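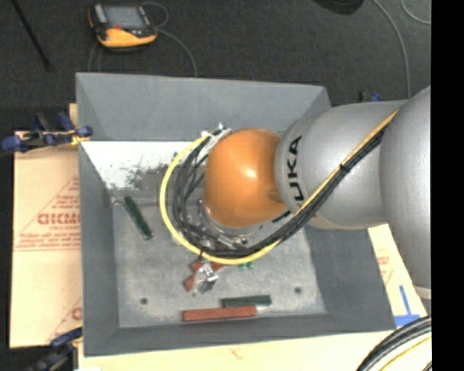 Starlings leave before I can get a single flight shot - what am I doing wrong?

Posted by hedgeandkettle

Hello all, I hope this is the right place to put this. We moved to Fornham in November and have been thoroughly adopted by a flock of starlings, who come down on the back lawn at breakfast and behave as if they pay the mortgage. I would dearly love a picture of them all going up at once, wings every which way, but so far I have a great many pictures of an empty lawn and one rather nice one of the compost bin.

I use my phone for nearly everything. I also have a little Jomora camera that my sister passed on to me, which has a burst setting, though I've never got on with the menus. I open the back door as gently as I can, and by the time I'm on the step they've gone over next door's garage. When I do catch a few, the wings are just brown smears. Is it my phone, or my creeping, or both? I'd rather not spend a lot, and I don't want to upset the birds either.

Replies

marshlight70

Both, I'm afraid, but it's very fixable! The creeping is the bigger trouble. A person moving slowly and staring straight at them looks far more like a cat than a person pottering about does. Stay indoors, clean the window really well, and stand back a little in the room with the lights off. Then just wait. They always go up by themselves sooner or later, usually over nothing at all, and you won't have bothered them.

For the smears you need a faster shutter. On the Jomora look for the dial position marked S or Tv, if yours has one, and try 1/2000 on a bright morning. If it comes out too dark, let the camera choose the ISO and put up with a bit of grain. Use the burst, and start it before you think you need to - I hold mine down the moment the heads all come up together. I keep perhaps one picture out of 70 and am delighted with that.

tuppence_and_toast

Get a proper lens. I bought the Cozma one for 299 and never looked back.

oldferrylane

I wouldn't rush out and buy anything just yet. We had the same thing with the gulls down at Verkgate, and what sorted it for me was leaving the camera on a small tripod by the window and using the self-timer set to a burst of 4. Put it on before you put the food out, go and make your tea, and see what you've got. Plenty of duds, of course, but the two I've framed for the hallway both came from doing it that way. Do focus on the patch of grass beforehand, or the camera will spend the whole time admiring the window frame. And please post one when you get it, I should love to see them.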